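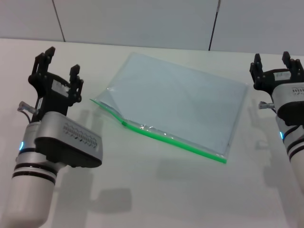

The Bag Bench at Flarnton
Niltari packing floor, photo gallery

Niltari packs small parts for other companies. The Flarnton site has 11 people on the packing floor, and most of the work is filling, closing and labeling zip bags by hand. In April we started running one bench with two robot arms. The project is called Flustau on the job sheets, so that is the name people use for the bench as well.

This page is for staff at our other site and for customers who have asked what the change means for their orders. The captions were written by the day shift lead, with corrections from the people who work the bench.

The bench
Clear zip bag with a green seal, on the white table between the two arms. Both grippers are open and neither one is touching the bag. The small green piece on the seal is the slider.

Bags
Slider bags are used for the Tannous order, which is reopened and checked at the customer's end. The film is thin and shiny, and it wrinkles near the zipper. A person flattens it with the side of a hand without thinking. Getting the arms to do the same took most of the setup time.

Closing
One gripper holds the end of the bag and the other moves the slider. If the flap at the end is folded up, the slider can stop short. The operator looks at that end before the bag goes in the bin. Bags that are not fully closed go in the gray tray and are finished by hand.

What the operator does
One person is assigned to the bench at all times. The job is to bring stock, check seals, clear stuck bags and write down each stop on the log sheet. Some packers like it. Others say it is harder to stay alert when you are watching than when you are packing, and they have asked for shorter turns. A turn is now 40 minutes, then you swap with someone at the hand benches.

Hands and wrists
Running sliders all day was the job people complained about most. Two packers with sore thumbs asked to be put on the Flustau bench first and were. They still do hand work for the other part of the shift.

Output
The bench closed 1692 bags in its first full month. The hand benches are still faster on mixed orders, and we have not moved any mixed orders over. Tannous cartons hold 1000 bags of one size, and that is the kind of order the arms are used for.

Jobs and pay
The packing floor had 11 people before the bench and has 11 now. Operators get the same hourly rate as packers. Whether checking and clearing should be paid as a separate grade was raised at the April floor meeting and has not been settled.

Training
Training takes one shift, with a second shift alongside someone who has already run the bench. It covers start and stop, the reach area, clearing a bag and filling in the log. Changes to the arm program are made by the setup technician only.

Shift change
The outgoing operator stops the arms, empties the gray tray and signs the log. The incoming operator checks the table for scraps of film before starting again. Afternoon shift takes over at 2:30.

Requests from the floor
A stool with a back. A lamp that does not reflect off the film. A second gray tray for the larger bags. The stool has been ordered, and the lamp is waiting on a price.

Questions about the bench can be left in the box by the Flarnton time clock or sent to the packing office.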